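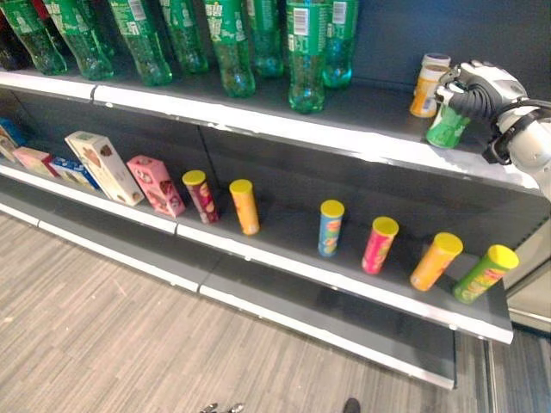

*Fig. 1. Upper shelf of a dark gray shelving unit, with green plastic bottles and smaller containers.*

## Unit 6: Shelf space and space elasticity

Reading for Wednesday: Kaufmann, course reader, section 6. Bring the Gatier data sheet and a calculator.

### 6.1 Terms

- **Facing**: one unit of a product visible at the front of the shelf. Units standing behind it count toward depth, never toward facings.
- **Linear space**: facings multiplied by package width.
- **Capacity**: facings × depth × stacking height. For most bottled drinks stacking height is one.
- **Pack-out**: the quantity that must fit on the shelf when one full case is opened. A shelf that holds less than one case plus safety stock produces backroom leftovers.

Linear space is the quantity retailers bargain over. Capacity is the quantity that decides how often a clerk has to restock. The two are often confused in trade articles, including two of the optional readings.

### 6.2 Space elasticity

Let *q* be weekly unit sales and *s* linear space. The usual model is

 q = a · s^b

where *a* is a scale constant and *b* is the space elasticity. Taking logs gives a straight line with slope *b*, so it can be estimated by ordinary least squares.

With 0 < *b* < 1 each added facing sells less than the one before it. If *b* were 1 or more, the model would give the whole shelf to a single product. Estimates in that range usually mean that space was assigned on the basis of past sales, and the regression has picked up the retailer's own rule. This is the endogeneity problem from Unit 4.

### 6.3 Worked example

The Gatier store carries two drinks on one shelf section, Ferach and Lei. Usable width is 80 inches. Both packages are 4 inches wide, so the section has 20 facings. Assume equal elasticity *b* = 0.5 and equal unit margin. The scale constants are 3 for Ferach and 1 for Lei.

Maximize

 3 · x^0.5 + (20 − x)^0.5

Setting the derivative to zero gives

 3 / x^0.5 = 1 / (20 − x)^0.5

Squaring both sides, 9(20 − x) = x, so x = 18. Ferach gets 18 facings and Lei gets two.

Note the ratio. The scale constants differ by a factor of three and the allocation by a factor of nine. With *b* = 0.5 the optimal split follows the square of the scale constants. Students who allocate in proportion to *a* get 15 and five, a common error on last June's exam.

### 6.4 Constraints left out above

1. Minimum facings. Supplier contracts often set a floor. If Lei has a floor of three, the optimum is at the constraint — no new derivative is needed, only a check of the corner.
2. Shelf height. Eye-level positions have a larger *a*. Treat each level as a separate product-location pair.
3. Cross effects. Space given to Ferach may reduce sales of Lei directly. The model then needs a cross-elasticity term, see 6.6 in the reader.
4. Restocking cost. It falls as capacity rises and flattens the optimum.

### 6.5 Problems

**1.** Repeat 6.3 with a width of 120 inches. Does the ratio change?

**2.** Gondodora, a small chain, has 31 stores and carries around 4000 items per store. Explain why estimating a separate *b* for every item is a poor use of its data, and propose a grouping.

**3.** An item sells 90 units a week at four facings. With *b* = 0.5, find weekly sales at nine facings.

Solutions are due at the start of the next lab section. Show the log form in problem 3.

V. Kaufmann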